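**Hendside, 1st November** – Hendside Community Centre today announced the completion of works to its shared kitchen in the Rathore Wing. The kitchen will be available to local groups for bookings commencing in January.

The works were undertaken by Gasero, with new tableware and serving equipment supplied by Zustex. The programme took seven weeks and included improved storage and a large table for food preparation and shared meals.

A total of 39 community organisations use the Centre, and almost 1000 meals were served from its former kitchen last year. Equipment will be kept at the Centre, and groups will no longer be required to bring their own bowls, trays and chopping boards.

Bookings will be offered in sessions of two hours. Groups are asked to return all items to their labelled shelves before leaving. 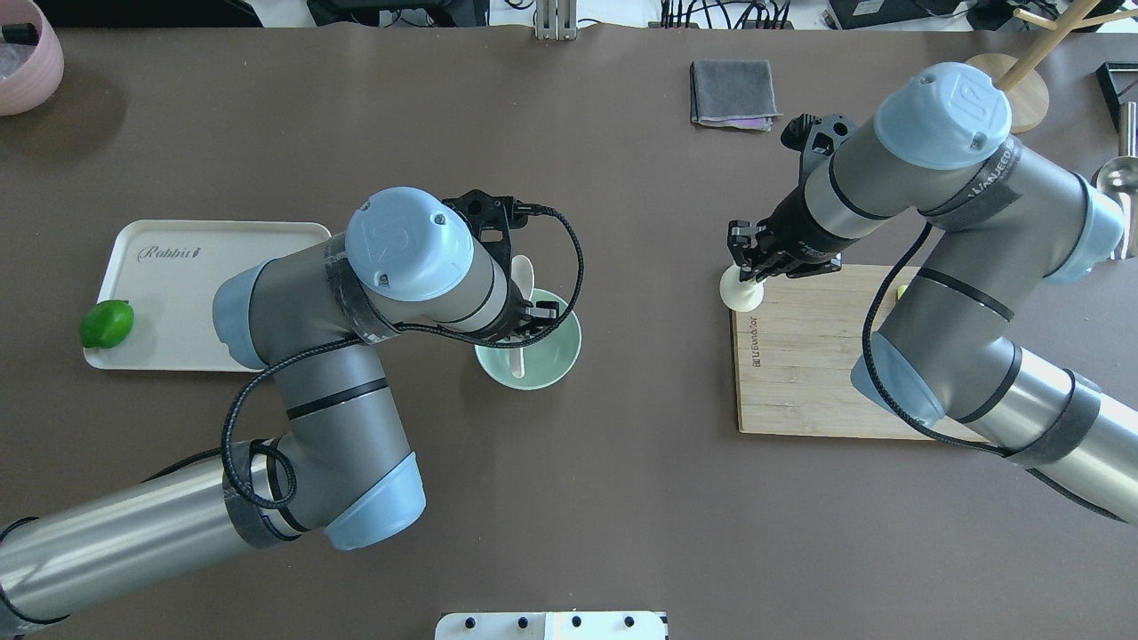 *Tableware at the Centre, including a mint-green bowl with a white spoon and a cream tray.*

Booking forms and the schedule of hire charges are available from the Centre's front office.

**ENDS**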